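Long-distance walking, water planning on the Erora Traverse. Posting my notes in pieces because the official leaflet covers water in one paragraph.

1/ Start point is the Obura trailhead, elevation 745 meters. The tap by the notice board is on the town supply and runs from May to October. Outside those months, fill up in Obura village before the shuttle leaves.

2/ The first section to Zondham Hut is 8 miles. The map shows three streams. The lowest drains grazing land, so I don't drink from it even filtered. The second goes dry in late summer. The third is the one to plan on.

3/ The climb to the hut totals 1000 meters. On a cool day I use half a liter an hour on that grade. On a hot one, closer to double. Work out your own rate on a local hill with a loaded pack before you commit to a carry.
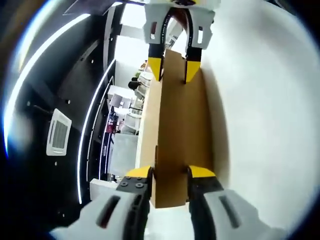 4/ Container choice. I carry two soft one-liter bottles and one hard 600 ml bottle. The hard one is for drinking and for mixing electrolyte powder. The soft ones are for transport and pack flat once empty.

5/ Filter: any hollow-fiber squeeze type will do for the third stream. Backflush the night before. Below freezing, keep it in an inside pocket. A frozen fiber filter can fail with no outward sign, and there is no reliable field test for it.

6/ The hut has a rain barrel on the north wall. It is untreated. Level depends on the last two weeks of weather, and the warden's board in Obura gives the reading from the previous Tuesday only.

7/ From the hut to Zuvolura Pass there is no surface water at all. The older guidebook marks a spring just below the pass. I have looked for it on two trips and found damp moss. 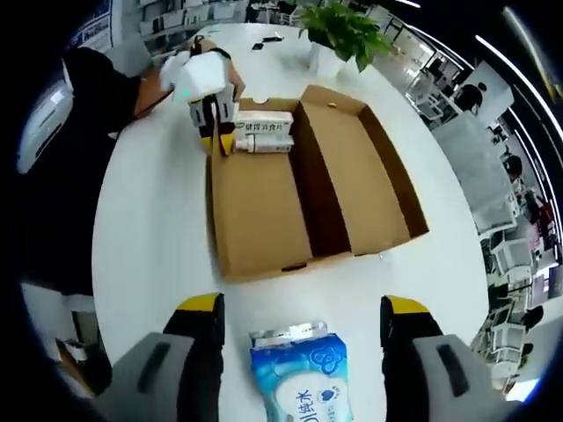

Reply from ridgeline_kt: The spring is on the east side, lower than the book puts it, under the second boulder field. Got a slow trickle there in June. Took me twenty minutes to fill a liter.

8/ Thanks. That would explain it, I searched west of the path both times. At that flow I'd still treat it as emergency supply and leave the hut with everything full.

9/ Total leaving the hut: 2.6 liters, so 2.6 kg plus bottles. Put the soft bottles high and close to the back. In the side pockets they swing on the scree below the pass.

10/ Descent side is simple. The stream meets the path an hour below the pass and stays beside it down to the road. Filter as normal. Bus stop has no tap.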